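Clothing Room Progress Report to the Wijaya Fund
Reporting period ending in September

Dear friends at the Wijaya Fund,

Thank you, first of all, for your patience with us over the summer. We had hoped to get this report to you sooner, but the clothing room took up more of our days than we had planned for (in a good way, mostly!) and the writing kept slipping to the evening. Your grant to Clilholm Clothing Share has now carried us through the first half of the work, and there is a good deal to tell you.

Sorting and folding

When we wrote last, the sweaters and sweatshirts were our biggest headache. They arrive in bundles, they take up twice the shelf space you would expect, and the knit ones lose their shape if they are left in a heap. We now lift each one out by itself, let it hang for a moment so the sleeves fall where they should, and look along the hems and seams for pulls and stray threads before anything gets folded. It is slower than the old way, and we went back and forth over whether we could afford the time, but far fewer pieces are coming back to us from the shelves to be done again. So far 385 garments have been checked, folded and put away by size.

A gray knit top gets held up like this before it goes anywhere near the folding pile, and the speckled heather knits are the ones where a loose thread is easiest to miss.

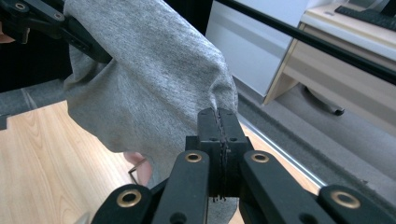
Hats and small knits

The small things were supposed to be the easy part of the project, and we will admit they have not been. Beanies get lost inside sleeves, they roll off the ends of shelves, and a soft hat folded badly looks like a rag by the time somebody picks it up. We have settled on doing them on the pale wooden table, a few at a time, each one pulled gently out between two hands so the creases show, then smoothed flat and laid with its own color. Pink and light gray are both popular with families, and we would happily take more of either. 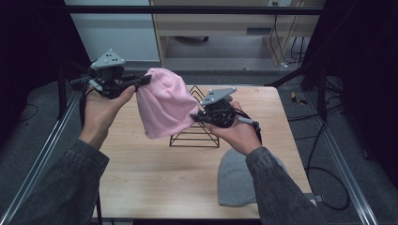 The Zidberg branch has asked for 20 hats ahead of the cold weather, and we expect to have them bagged and labeled well before they are needed. Wistov has asked for a smaller bag of children's sizes -- we are a little short there and have put a note on the donations page.

Spending and what comes next

Spending is on track. The shelving and bins are paid for, and we came in slightly under on labels, so with your permission we would like to move that money over to a better lamp for checking dark fabrics. We still have 5 large bags to open, most of them coats from the spring collection, and those will need hangers and a rail of their own. We will send the receipts along with the next report, together with the size list you asked for.

With warm thanks from all of us at Clilholm Clothing Share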